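Marinho Parallel Gripper, two-finger, short stroke

Sold by Sterkero. Ships with wrist adapter, cable and the simulation model.

Overview

The Marinho is an electric two-finger gripper for small and mid-size arms. It was designed for bench work where the same hand has to pick parts, pull handles and press the odd switch. The housing is a plain box with the motor inside and no air line to run. Most customers put it on an arm they already own, and the adapter plate covers the common bolt patterns. If yours is not on the list, send us a drawing and Costel Vasiliu in the workshop will quote a plate.

Fingers

Two sets come in the box. The flat set is for blocks, boxes and anything with parallel sides. The narrow set is for bars, loops and drawer pulls, and has a shallow groove down the inside face. Changing sets takes two screws per finger and a hex key. Run the homing routine after every change or the reported opening will be wrong.

Rubber pads are sold separately. They help on polished metal but wear quickly on anything with a rough casting line, so order spares.

Controller

The gripper runs from the Bikell controller, sold on its own or as a kit. The Bikell takes position and force commands over a serial line and reports finger opening, motor current and a simple grip flag. The flag is good enough for sorting work. For pulling handles we suggest reading the current directly - the flag can stay on while a bar slides along the fingers.

Older Plendia controllers will also drive the gripper, in position mode only. Force mode needs the Bikell.

How it compares with the Plendia hand

We still sell the Plendia and get asked which to buy. Martim Pacheco ran both through the same drawer task in simulation last January, 1,282 pulls in all, with the same arm and the same cabinet model. His notes, shortened:

The Plendia opens wider and is more forgiving when the approach is off to one side. It is also bulkier, and on a low drawer the housing can touch the front panel before the fingers reach the handle.

The Marinho needs a straighter approach. Once it has hold of a vertical bar it keeps it better through the pull, mostly thanks to the groove. On thin handles he preferred it clearly. On thick handles there was little between them.

Both hands had trouble when the pull direction drifted from the drawer's line of travel. That is a planning problem and a different gripper will not fix it.

If your work is mainly large boxes, buy the Plendia. For handles and small parts, buy the Marinho.

Simulation model

The download contains meshes, joint limits and collision shapes for both finger sets. Contact friction is left at a middle value and you should tune it to your own parts. Deolinda Moreira maintains the files and answers questions sent to the support address.
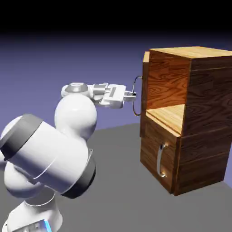 Lead time and returns

Units in stock leave within 2 working days. Custom adapter plates take longer and are quoted with the plate. Unused grippers can be returned within 45 days in the original box, with both finger sets. Plates made to a drawing cannot be returned.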